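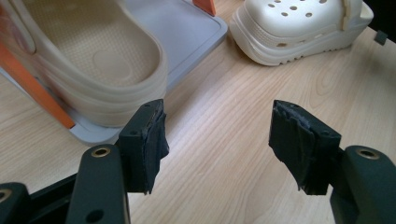

3.2 Surface wear in shared rooms. Household tables in the Wirneck survey were graded by the condition of the top alone. Pale tops posed a difficulty for the graders, as a light blond grain running in long, gentle curves can hide fine scratches that lie along it. Such tops were therefore graded twice, under side light. Of the 140 tables examined, 7 were withdrawn after the two grades differed by more than one step (Rusnák's scale).

Householders were also asked which articles they set down on the table during an ordinary week. Footwear was entered as a separate class.

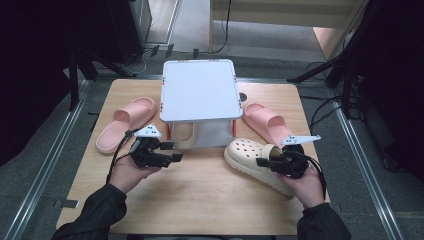
Figure 4. Light wooden tabletop with a small white shelf and a pair of pink slides.

Replies in this class were fewer in December.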